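Cooking and Keeping Root Vegetables
Speaker notes, Flonduddale winter food evening, 15 January 2019
Gebremedhin Tekleab

Talk runs 40 minutes with questions. Handout goes round at the end. Leave the samples covered until the tasting.

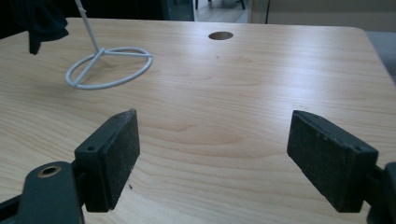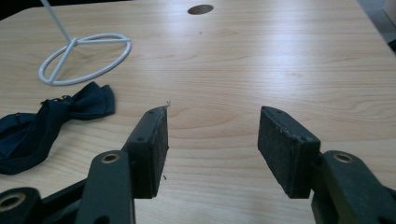
1. Opening

Say who I am and thank Idun Dahlgren for the invitation. I cooked at Berge for 12 years and most of what I know about roots comes from the cellar there. Tonight is celery root, parsnip and rutabaga. No potatoes and no carrots. People know what to do with those.

Ask who has bought a celery root in the past month. Then ask who has bought one and thrown part of it away. Move on quickly whatever the answer.

2. Celery root

Knobby, brown, often with soil in the folds. Related to stalk celery but grown for the swollen base. The flesh is off-white and tastes like mild celery with a little nuttiness.

Choosing: heavy for its size, firm all over. Press the bottom and the top. A soft spot usually means a brown, spongy middle. Medium ones are better than very large ones, which can be hollow.

Preparing: cut off the top and bottom so it stands flat, then take the skin off downward with a knife. A peeler doesn't get into the folds. Drop the pieces in water with a squeeze of lemon or they turn gray.

Cooking: boil one-inch cubes until a knife goes in easily. Drain well, put back in the hot pan for a minute to steam off, then mash with butter. Or cut raw into thin sticks with mustard and mayonnaise. Salt the sticks first and leave them for half an hour.

If someone asks about the leaves: strong flavor, good in stock, tough in a salad.

3. Parsnip

Sweeter after cold weather. Growers here begin lifting in September but I don't buy until there has been a hard frost.

Choosing: small to medium, pale, firm, no whiskers. Limp ones can go in soup. Big ones have a woody core. Quarter them the long way and cut the core out if it looks darker or feels tough under the knife.

Cooking: roast at 400 degrees, cut side down, and turn once. They brown faster than potatoes, so put them in later if they share a pan. Leif Fagerlund parboils his first. I don't, but his are softer inside and some people like that.

Do not add honey at the start. It burns. Last few minutes only.

4. Rutabaga

Mention the names. Swede, yellow turnip, Swedish turnip. All the same vegetable. A white turnip is a different one, smaller and sharper.

Choosing: smooth skin, purple at the top, yellow below. Many in stores are waxed. The wax comes off with the peel.

Preparing: the hard part is the first cut. Trim one end, set it flat on the board, and use a heavy knife with a rocking motion. Keep fingers clear.

Cooking: takes longer than people expect. Good mashed with an equal amount of potato, black pepper and a little of the cooking water. Also good in stew, where it keeps its shape. Jocelyn Bélanger grates it raw with apple. Recipe is on the handout.

5. Keeping them

Cut the green tops off parsnips right away. They pull moisture out of the root.

Do not wash before storing. Brush the soil off and leave it at that.

Refrigerator: loosely bagged, in the bottom drawer. Celery root and rutabaga keep for weeks. Parsnips keep nearly as long if they went in firm.

Cellar: a box of damp sand, roots not touching. Check now and then and take out anything soft. Aslak Rønning has done this at Loden for years and will answer questions about the sand, which I can't.

Freezing: blanch cubes for 2 minutes, cool in ice water, dry, freeze on a tray, then bag. Mashed roots freeze well. Raw ones don't.

6. Tasting

Put out the celery root salad first, then the roasted parsnips, then the mash. There are 8 plates of each. Ask about celery and mustard allergies before anyone eats.

The mash was made with rutabagas from Tultau. Say so, as the grower may be in the room.

7. Questions

Likely ones: can you eat parsnip skin (yes, scrub it, if the root is young), can you microwave rutabaga to soften it before cutting (a minute or two, pierced first), and why the mash came out watery (not drained long enough).

Handouts are in the blue folder. Rinse the serving spoons before packing.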